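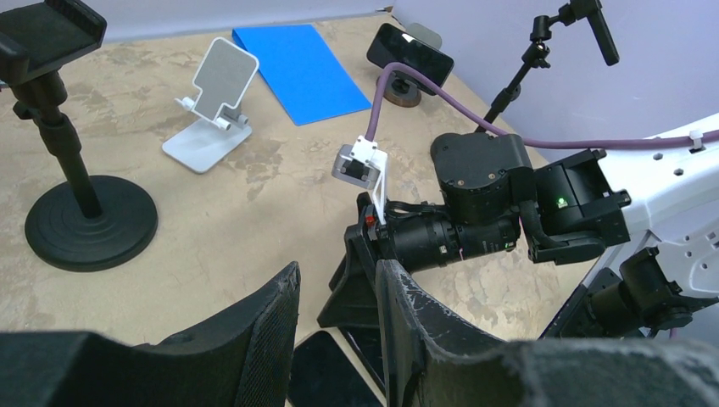 Phone stands on a stone-look table

September 1, 2025

I have been using the corner table as a reading and video call station since January, and the stands on it have changed several times. These are my notes on the ones still in use.

The black adjustable stand has a heavy round base and a telescoping pole. The platform on top has raised edges, so a phone stays put when the pole is tilted. I set the height with the small knob and leave it alone. The base weighs more than everything else on the table and does not creep. With the pole fully extended, typing on a phone makes the platform bounce for a second or so. I now use it for listening and watching only.

The white folding stand came from Simcombe. It has a base plate, a back plate and a hinge between them, with two small hooks at the front to hold the phone. Folded, it fits a jacket pocket. The hinge is friction only, and after 500 or so openings I would expect it to loosen. Mine holds a phone at any angle I have tried. A tablet pushes it backward past the midpoint.

The stand with the round, dark brown base takes a phone horizontally. It is the one I use for calls. Camera height is low, and Kwan-ho Chang has told me twice that he mostly sees my chin. A book underneath fixes this.

The articulated arm is the only one that keeps its footprint off the working area. Its joints need retightening every few weeks. Tighten the lower joint first, then the upper, or the end segment swings down.

One note on the surface: glossy screens pick up the ceiling light in this corner. Tilting the phone forward a few degrees clears most of it. I have not tried a matte film yet.

The blue folder or sheet goes with the receipts and the fold-out instructions.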